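Home | Guides | Arms | Grippers | Downloads | Contact

Checking cable slack on a tabletop cell

Do this check after any gripper swap, and every 400 cycles otherwise. It takes 15 minutes. These steps were written for the Paravitz bench cell but apply to most small arms with an external cable.

1. Park the arm clear of the table and wipe the surface. Dust marks are fine, grit is not.

2. Put the tray at the right side of the work area. Stand one soda bottle on it and lay a second on the table along the tray's left rim, cap toward the back wall.

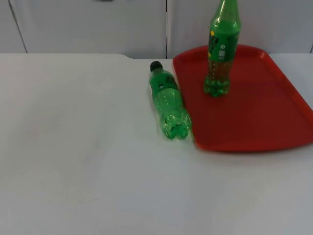 Test layout with the arm parked. One bottle up, one down.

3. Set speed to its lowest value and jog the gripper to the upright bottle. Stop in front of it. Don't close the fingers yet.

4. Look at the cable from the side. A loose loop under the arm is what you want, but it must clear the cap of the lying bottle. 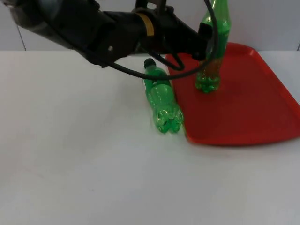
5. If the loop touches anything, move the clip up one slot and jog again. Never pull the cable tight. The wrist needs the slack when it turns over, and a tight cable wears out at the connector first.

6. Run the pick at low speed up to 15 times. Watch the loop on the way back as well as on the way in.

7. Write down the clip slot in the cell log.

Last updated Thu 9 July

Shares 143 | Comments 168

Related guides
Replacing Greven finger pads
Ingvarsson clip sizes
Idton controller backup
December maintenance list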